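Date: August 13, 2019
To: the small boxes and cabinets list
Subject: Re: sticky drawer, and what do you all do about a bench grid?

On the Nishad list digest, someone wrote:

> I have a little one-drawer cabinet that pulls fine for the first
> couple of inches and then hangs up. I've waxed it twice. Also, a while
> back somebody on here mentioned laying out their table in squares with
> painter's tape and I never saw how that went. Is it worth the trouble?
> I keep losing track of where I had the thing sitting.

That was probably me with the tape, so I'll bite! I put mine down in February and I'm never going back to pencil marks. Blue painter's tape, the ordinary stuff, straight lines both ways so you end up with big squares. I used a long straightedge for the first line in each direction and then got lazy and eyeballed the rest, and it's been fine (my squares aren't going to win any prizes). Brown paper is a nice base for it if you've got a roll handy. Burnish the crossings with your thumbnail or they start to lift, and when a piece gets ragged just leave it alone until you can replace the whole strip – patching it makes a lump.

Some pictures, tape first and then the cabinet with its drawer pulled out partway:
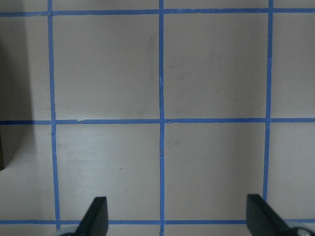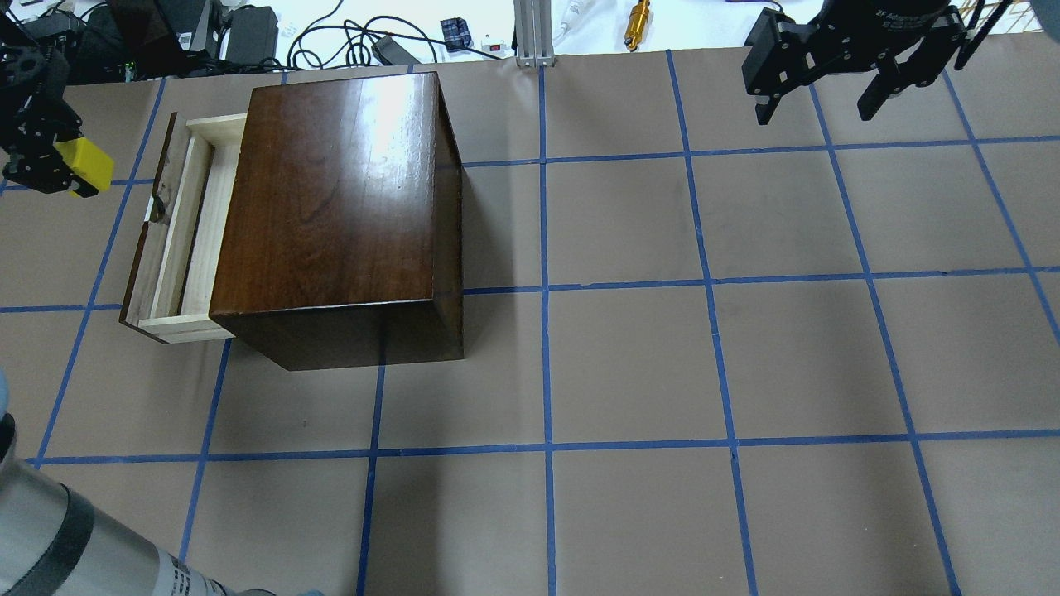
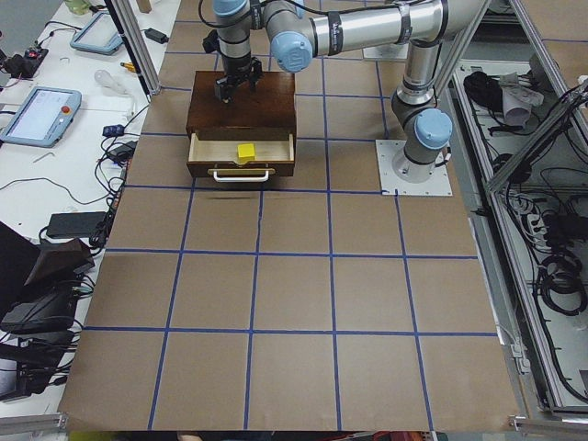
Now, your drawer. If it hangs up at the same spot every time, more wax won't help you. Take it all the way out and look at the bottom edges of the sides with a light held low. You're hunting for a shiny patch, and wherever it's shiny it's rubbing. A few strokes with fine paper on a flat block, try it, a few more strokes. Please go slow! I took too much off one years ago and it rattled like a tin of buttons until I glued on a strip of veneer.

If there's no shiny patch, check whether the drawer has gone out of square. Measure corner to corner both ways. I had one from Plornora that was out by a hair and it did just what you describe, fine and then stuck. It needed one corner re-glued and 30 minutes in clamps, and then I left it alone overnight anyway out of superstition.

Pull from the middle of the handle while you're testing, too. A short wide drawer will rack if you tug on one end of it, and then you'll be chasing a problem that isn't there. I open and close mine about 100 times after any sanding (radio on, coffee nearby) before I decide it's done.

As for the wax, I've gone back to the Jomier paste. The Ivance stick was all right but it left crumbs in the corners and I got tired of brushing them out. Does anyone know if the Jomier still comes in the small can? The shop here only has the big one and I'd be leaving it to my grandchildren.

Let us know what you find on those drawer sides.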